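# About the Astari Robotics Club

Hi, and welcome! I'm Orysia Mykhailiuk, and I've been running Astari since it was me, a soldering iron and a handful of very patient eighth graders in the back of the Nechyporuk School library. We have 37 members now (grades eight through twelve), two teams, and a snack shelf that empties faster than I can fill it.

## What we do

Every year the club picks one big project and sticks with it. This year's is called Dratine, and the goal is a home helper robot that can tidy up a regular room – pick up a sock, bring you the remote, that kind of thing. The students chose it themselves after a very loud vote, and I couldn't be happier with it! A living room is so much harder than a competition mat. There are cords and shiny floors, and the light changes all afternoon.

The drivers learn to steer the arm using only the view from the wrist, and it takes a while to get the hang of it.

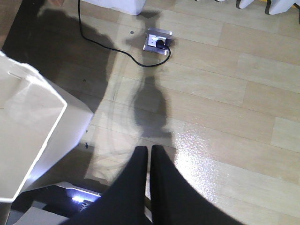

*Wrist view, Dratine project: gripper open, floor outlet and cord ahead.*

Our coding crew has been working on getting the robot to notice cords and steer around them. My co-coach, Hendrik Verstraete, takes that group. He spent years fixing packaging machines before he came to us, and he's the one to ask if a motor is making a noise you don't like.

## How a season goes

We start in the fall with basics – wiring, a little Python, how to hold a screwdriver so you don't strip everything. New members don't need any experience at all. After winter break it's mostly building and driving, and in March we take Dratine to the Ustetia Open, where each team gets 2 runs and a maximum of 100 points. Last year we scored more than 50, and you would have thought we'd won the whole thing.

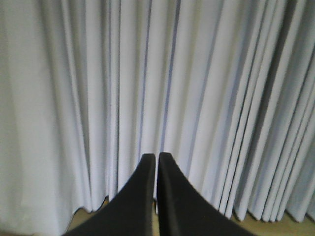 Fabric is the part of the project I get asked about most by parents, probably as it comes up at dinner a lot. Soft things are tricky for a robot, and our students have gotten really into it. A curtain like this one has a hem that goes up and down with every pleat, and there's only a thin gap between it and the floor, so picking the spot to aim for takes some thought. One of our tenth graders has filled half a notebook with sketches of folds (they're lovely, too).

## Joining us

We take new members in the fall and again right after the holidays. Come by the library after school, say hi, and stay for a session before you decide. Bring a laptop if you have one, and if you don't, we have loaners. Parents are welcome to sit in, and yes, you can have a turn driving!

*Page updated Dec 23, 2021*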